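Medolum — Guide de l'organisateur
Chapitre 4. Ouvrir les candidatures et préparer la remise des prix

Vous avez créé votre compte, choisi le nom de votre prix et importé votre logo : le plus ingrat est derrière vous, et nous vous en félicitons !

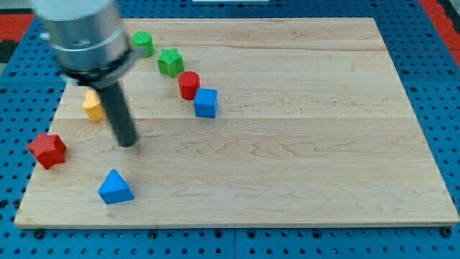

Ce chapitre vous accompagne depuis l'ouverture du formulaire de candidature jusqu'à l'impression des diplômes. Prenez votre temps. La première fois, comptez une bonne après-midi, avec du thé si vous en avez ; la deuxième année, vous irez beaucoup plus vite, puisque Medolum garde vos réglages d'une édition à l'autre (voir 4.7). Si vous organisez un prix pour jeunes entrepreneurs, une distinction associative ou un concours entre communes, la marche à suivre est la même, à quelques intitulés près que nous signalons au passage.

4.1 Avant de commencer

Ayez sous la main, de préférence dans un même dossier :
- le règlement de votre prix au format PDF, dans sa version définitive (nous insistons un peu sur le mot « définitive ») ;
- la liste des catégories, avec pour chacune une phrase de présentation ;
- les adresses électroniques des membres du jury ;
- le nom exact de la salle et son adresse, si elle est déjà réservée.

Si la salle n'est pas encore choisie, cochez « Lieu communiqué ultérieurement » à l'étape 4.2. Les candidats verront cette mention sur la page publique et recevront un message dès que vous aurez renseigné l'adresse. C'est très courant, n'ayez aucun scrupule.

4.2 Créer l'édition

1. Connectez-vous et ouvrez l'onglet Éditions, dans la colonne de gauche.
2. Cliquez sur Nouvelle édition. Medolum vous demande un intitulé : choisissez celui qui figurera sur les diplômes, en toutes lettres, accents compris.
3. Indiquez le mois de la cérémonie. Le jour et l'heure peuvent attendre, mais le mois est obligatoire, parce que le calendrier des relances se construit à partir de lui.
4. Déposez le règlement dans la zone prévue. Le nom du fichier apparaîtra tel quel aux candidats ; prix_V3_corrigé_bis.pdf fait toujours un drôle d'effet, alors renommez-le avant l'envoi.
5. Cliquez sur Enregistrer en brouillon. Votre édition existe, et vous êtes seul à la voir.

Remarque. Tant que l'édition est en brouillon, vous pouvez tout modifier, y compris l'intitulé. Une fois publiée, l'intitulé est verrouillé, et il faut nous écrire pour le corriger. Nous le faisons volontiers, mais cela prend un jour ou deux.

4.3 Définir les catégories

1. Dans votre édition, ouvrez Catégories, puis Ajouter.
2. Saisissez le nom de la catégorie et sa phrase de présentation, qui ne doit pas dépasser 160 caractères, espaces comprises. Un petit compteur vous prévient quand vous approchez de la limite.
3. Précisez si l'on peut se présenter soi-même, être proposé par un tiers, ou les deux. Pour les distinctions honorifiques du genre « ambassadeur » ou « personnalité de l'année », la proposition par un tiers est l'usage ; pour un prix de l'entreprise, on laisse en général les deux possibilités ouvertes.
4. Choisissez le nombre de finalistes. La valeur par défaut est 4, et elle convient à la plupart des cérémonies.
5. Répétez l'opération autant de fois que nécessaire, puis faites glisser les catégories dans l'ordre où elles seront appelées sur scène.

Un mot sur cet ordre, car il nous vaut beaucoup de courrier. Il sert à la fois sur la page publique, dans le livret et dans la feuille de route du maître de cérémonie. Si vous souhaitez garder le grand prix pour la fin de la soirée, placez-le en bas de liste dès maintenant ; vous pourrez toujours le mettre en valeur sur la page publique avec l'option Afficher en tête, qui ne touche pas au déroulé.

Attention. Supprimer une catégorie qui contient déjà des dossiers supprime également ces dossiers. Si vous voulez regrouper deux catégories, utilisez Fusionner, dans le menu à droite du nom. Les dossiers sont alors déplacés, et les candidats concernés reçoivent un courriel que vous pouvez relire et adoucir avant l'envoi.

4.4 Construire le formulaire

Medolum propose un formulaire de départ avec les champs habituels : identité, coordonnées, nom de la structure, présentation du parcours, pièces jointes. Il suffit dans bien des cas, et nous vous conseillons de le garder tel quel pour une première édition — on a souvent envie d'ajouter des questions, et les candidats ont rarement envie d'y répondre.

Pour l'adapter malgré tout :
1. Ouvrez Formulaire, puis Modifier.
2. Cliquez sur un champ pour en changer l'intitulé, ou sur la corbeille pour le retirer. Les champs Nom, Prénom et Courriel ne peuvent pas être retirés.
3. Ajoutez vos propres champs par le bouton +. Les réponses longues acceptent la mise en forme simple (gras, italique, retours à la ligne).
4. Pour les pièces jointes, indiquez les formats acceptés. PDF et JPEG conviennent à tout le monde.
5. Cliquez sur Aperçu et remplissez vous-même le formulaire en entier, comme si vous étiez candidat. Faites-le aussi depuis un téléphone. C'est un peu fastidieux, mais on y découvre presque toujours une question mal tournée ou un champ obligatoire qui ne devrait pas l'être.

Remarque. Dans le cas d'une proposition par un tiers, la personne proposée reçoit un message lui demandant son accord. Son dossier reste en attente tant qu'elle n'a pas répondu, et il n'est pas visible du jury. Pensez à le préciser dans votre annonce : il arrive que l'on veuille faire une surprise à un collègue, et le message gâche un peu l'effet.

4.5 Publier l'appel

1. Revenez à la page de l'édition et cliquez sur Vérifier. Medolum passe en revue les éléments manquants et les affiche en orange.
2. Corrigez ce qui doit l'être. Les points orange n'empêchent pas la publication, les points rouges si.
3. Choisissez l'heure de clôture. Nous recommandons midi plutôt que minuit : votre assistance sera réveillée, la nôtre aussi, et les candidats de dernière minute trouveront quelqu'un à qui parler.
4. Cliquez sur Publier, puis confirmez.
5. Copiez l'adresse de la page publique et diffusez-la où bon vous semble : lettre d'information, réseaux, affichage, presse locale.

Si votre association utilise l'annuaire Enby, vous pouvez annoncer l'ouverture à tous vos contacts en une seule fois, par le bouton Diffuser vers Enby. L'envoi part immédiatement, sans étape de relecture, donc relisez avant de cliquer.

À titre de repère, l'un de nos plus grands utilisateurs, le prix Clidier, a reçu 347 dossiers lors de sa dernière édition, et la page a très bien tenu. Vous n'avez rien de particulier à prévoir de ce côté-là, même si votre appel est repris dans la presse.

Attention. La prolongation de la clôture s'applique à toutes les catégories à la fois. Il n'est pas possible d'en prolonger une seule. Si votre règlement interdit toute prolongation, activez Clôture ferme dans les réglages : le bouton disparaît, et la tentation avec lui.

4.6 Inviter le jury et arrêter la liste des lauréats

1. Ouvrez Jury, puis Inviter, et collez les adresses, une par ligne.
2. Attribuez à chaque membre une ou plusieurs catégories. Un juré qui connaît personnellement un candidat peut se retirer d'un dossier depuis son propre écran, par le lien Je me récuse ; vous en êtes averti, le reste du jury ne l'est pas.
3. Réglez la notation. Par défaut, chaque dossier doit être lu par trois jurés au moins avant d'entrer au classement.
4. Lorsque toutes les notes sont saisies, cliquez sur Établir la présélection. Les finalistes s'affichent par catégorie, avec les ex æquo en surbrillance.
5. Départagez les ex æquo à la main, ou conservez-les. Rien n'interdit deux lauréats, à condition que votre règlement le prévoie et que vous commandiez le trophée supplémentaire à temps.
6. Validez. Les finalistes sont prévenus à l'heure que vous indiquez ; les autres candidats reçoivent le message de remerciement, dont nous vous invitons vivement à réécrire le texte avec vos propres mots.

Remarque. Les notes individuelles ne sont jamais communiquées aux candidats. Les appréciations peuvent l'être, si vous cochez Partager les commentaires. Prévenez alors vos jurés avant qu'ils n'écrivent.

4.7 Diplômes, livret et clôture de l'édition

1. Dans Documents, choisissez un modèle de diplôme. Le modèle Koech, sobre, avec un filet simple et beaucoup de blanc, s'imprime bien sur une machine de bureau ; les modèles à fond plein demandent un imprimeur.
2. Vérifiez l'orthographe de chaque nom avec la personne concernée. Le bouton Demander confirmation envoie à chacun un aperçu de son diplôme. Utilisez-le, vraiment : un nom écorché devant une salle entière, on s'en souvient longtemps.
3. Ajoutez les signatures, en image sur fond transparent, ou laissez la ligne vide si vous préférez signer à l'encre.
4. Téléchargez le fichier d'impression, puis la feuille de route du maître de cérémonie. Le champ Prononciation, sous chaque nom, n'apparaît que sur cette dernière.
5. Après la cérémonie, cliquez sur Publier le palmarès, puis sur Archiver l'édition. L'année suivante, Dupliquer reprendra vos catégories, votre formulaire et vos modèles, sans aucun dossier de candidature.

Attention. N'archivez pas avant que le palmarès soit en ligne. Une édition archivée passe en lecture seule, et il faut la rouvrir depuis Réglages > Archives pour publier quoi que ce soit.

En cas de doute, le bouton Aide, en bas de chaque écran, ouvre un message qui nous parvient directement. Indiquez l'intitulé de votre édition et l'étape où vous en êtes ; une capture d'écran nous rend aussi bien service. La gestion des invitations, du plan de salle et des repas est traitée au chapitre 5.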